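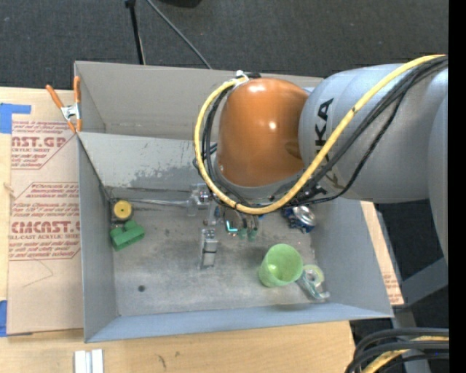
Laying Out a Straight-Sided Tray in Sheet Metal

This page covers the flat pattern for an open-top rectangular tray with walls that slope outward, folded from one sheet with riveted corner tabs. The method is the same for a parts tray, a drip pan or a feed hopper. Only the numbers change. You need a scriber, a steel rule, a square, dividers, a protractor or bevel gauge, aviation snips and a folder or box-and-pan brake.

All dimensions are in millimeters and are taken to the inside of the tray unless marked otherwise.

Before you start

Decide on four values and write them on the sheet's protective film or on a scrap of card:

L – inside length of the base
W – inside width of the base
H – vertical height of the wall
A – wall angle, measured outward from vertical

Material for this example is 1.2 mm galvanized steel. Thinner sheet is easier to fold by hand but long walls will need a hem or a rolled wire edge. Aluminum follows the same layout, but use a larger inside bend radius and check the temper first. 5052-H32 folds well. 6061-T6 cracks on a tight bend.

Step 1. Find the slant height

The wall is longer than the tray is deep. Slant height S is H divided by the cosine of A. For a wall 75 mm high at 20 degrees:

S = 75 / cos 20° = 79.8 mm

At small angles people skip this step and end up with a shallow tray. At 20 degrees the error is nearly 5 mm.

Step 2. Work out the bend deduction

Each wall bends up through 90 minus A, so at 20 degrees the bend is 70 degrees, and the deduction tables for 90-degree bends do not apply. Use the bend allowance formula:

BA = (π / 180) × B × (R + K × T)

B is the bend angle, R the inside radius, T the thickness and K the neutral axis factor. With R = 1.2, T = 1.2 and K = 0.42, the allowance comes to 2.08 mm per bend.

The inside setback is R × tan(B / 2), or 0.84 mm here. When working from inside dimensions, the flat distance from the base corner to the wall edge is S plus BA minus two setbacks, with one of those setbacks falling on the base side. The net gain is 0.40 mm per bend. On a drip pan you can ignore it. On a tray that has to nest in another tray, put it in.

If you don't know K for your brake, fold a test strip and measure it. Ximena Meléndez at Flallwood keeps a strip for each sheet thickness hanging next to the brake with the result scribed on it, and I have copied the habit.

Step 3. Scribe the base

Square one corner of the sheet. Don't trust the factory edge. Scribe the base rectangle L × W in the middle of the blank and check both diagonals. They should agree within 0.5 mm. The four sides of this rectangle are the fold lines.

Step 4. Scribe the walls

At the top of each wall the edge is longer than at the base. The overhang at each end is O = H × tan A, which for this tray is 27.3 mm. Mark a line parallel to each fold line at distance S, then extend it past the base corner by O at both ends. Join the ends back to the corner. Each wall is now a trapezoid.

Check: the two slanted lines leaving any one corner must be equal in length. If they differ, the rim will step at that corner.

Step 5. Add tabs and rim

Corner tabs go on the two short walls only. Make them 15 mm wide, parallel to the slanted edge, with both ends trimmed back at 45 degrees. Add 10 mm along every top edge for a closed hem and notch it at the corners.

Drill a 3 mm relief hole centered on each base corner before cutting. Without the hole the corner tears or bulges.

Step 6. Cut and deburr

Cut outside the line and file back to it. Keep the tips of the snips short of the relief hole – the last bite is where the sheet distorts. Deburr both faces.

Step 7. Fold

Fold in this order:

1. Hems, all four, to 180 degrees
2. Tabs
3. Long walls
4. Short walls, easing the tabs behind the long walls

The tabs do not fold to 90 degrees on a sloped tray. Set a bevel gauge from a card model and fold to that, leaving them a little open. They close up when clamped.

Step 8. Rivet

Clamp each corner and drill through both layers for 3.2 mm blind rivets, starting with the top hole. Set that rivet before drilling the rest. If the tray must hold liquid, run seam sealer between tab and wall before riveting.

Common faults

Base rocks on a flat surface: fold lines not parallel, or one wall overbent.
Gap at the bottom of a corner: relief hole too large or off center.
Rim higher at one end: wall line scribed from the sheet edge instead of from the fold line.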